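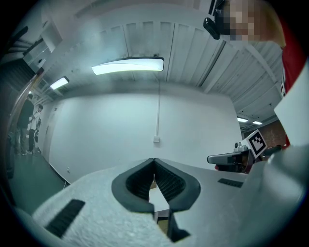 Review: the Lindeo paired hand-held gripper kit and its demonstration method

Reviewed for the methods group by Tamsin Sheehan and Cameron Rewi

The Lindeo kit is intended for laboratories that wish to teach a two-armed robot by demonstration without having the robot present. An operator holds one gripper in each hand and performs the task directly. The position of each gripper is recovered afterwards and used, together with the recorded video, to train a control policy. The present review considers both the hardware and the method supplied with it, as assessed over one term.

Collection

Two operators recorded 413 demonstrations of a single task, in which a folded cloth is opened and laid flat with both hands. A further 113 demonstrations were recorded by remote control of the robot arms, for comparison. Once the operators had settled into the work, a demonstration by hand took about 18 seconds. Remote control was considerably slower, and operators asked for more frequent breaks.

Handling

The ribbed finger pads held thin fabric securely and gave little trouble on edges and hems. Rigid objects with polished surfaces were less satisfactory, and a softer pad would be welcome as an option. The weight is acceptable for short sessions. Ms Lowther, who recorded the larger share of the data, reported some strain in the wrist towards the end of a morning, chiefly when the grippers had to be held well apart.

Tracking

Tracking relies on printed square markers, and its quality depends on their remaining in view. When the hands crossed, one marker was often hidden by the other gripper, and the estimated path then drifted or jumped. The software flags such passages but does not repair them. We discarded the affected demonstrations - a costly rule, and one that a later release ought to make unnecessary. Calibration is quick, although the written instructions omit the step in which the two grippers are registered to each other. Clem Hollis at Pulmont kindly supplied the missing page.

Results

The policy trained on hand-held data opened the cloth more reliably than the policy trained on remote control data. The comparison is not an even one, as the two sets differ in size. When the larger set was reduced to match, the advantage narrowed but remained. Both policies failed in a similar manner when the cloth began near the edge of the table. We did not test tasks requiring force, and the kit has no means of measuring it.

Recommendation

The kit is recommended for work with cloth and other light items, where the hands can be kept mostly apart. Groups already using the Steken mounts should note that the Lindeo fingers require an adapter, ordered separately. We rate the kit 4 out of 5 for hardware and 3 out of 5 for documentation. Requests to borrow the review set should be sent to Tipene Treloar.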